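23/10/2026

Okay so today was a perception day, start to finish, and I have eyes that feel like sandpaper. I came in wanting to work on the planner (I have been saying that since July!) and instead I spent the whole morning in the Rurnamora logs looking for why the arm keeps hesitating before it closes.

First guess was the depth thresholds. Wrong. Second guess was the new build of Nona, because I blame Nona for everything, and that was wrong too, sorry Nona. The hesitation was in my own code. The basket detector was publishing a fresh pose every time its confidence wobbled, and the planner was dutifully throwing away a perfectly good path and starting over. In one run it replanned 167 times. For one reach! I laughed out loud and then felt a little sick, because that's been in there for months and I wrote every line of it.

What makes the basket wobble is the edge of the view. When the wrist camera has the whole basket, the fit is rock solid. When the right side of it slides out of view, the fitter has to guess how long the thing is, and it guesses something different every time. I've been staring at this one all afternoon:
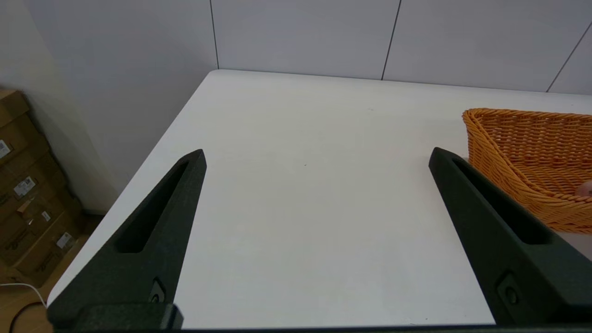 What I changed

The fitter now only trusts the rim it can see. In that view it gets the far side, the rounded corner on the left and the near side coming down toward the finger, and that's enough to say where the basket starts even if we have no clue where it ends. So the pose comes out with a big fat uncertainty along one axis, and the planner is told to scoot the wrist over for a better look before it commits to anything. I also masked out the fingers properly, slots and all, so the one overlapping the basket doesn't get treated as a dent in the wicker (it did, for ages).

The pinkish thing inside is barely peeking in at the edge, and the object detector gave it a score of 93, which is just cocky. I've capped the score for anything touching the image border. Might be too harsh. We'll see.

There's also a dark speck on the tabletop that the segmenter wanted to call an object. Minimum blob size is now 6 pixels and the speck is gone from the list, hooray.

Replayed the bad log after lunch with all of it switched on and got 3 replans. Three! I ran it again because I didn't believe it, and got the same number.

Still to do: merge the branch into Drerovcombe, write the test for the border cap, and find out why Pillay's config loader eats my comments every time it saves. Planner work tomorrow, maybe. Going home to eat noodles.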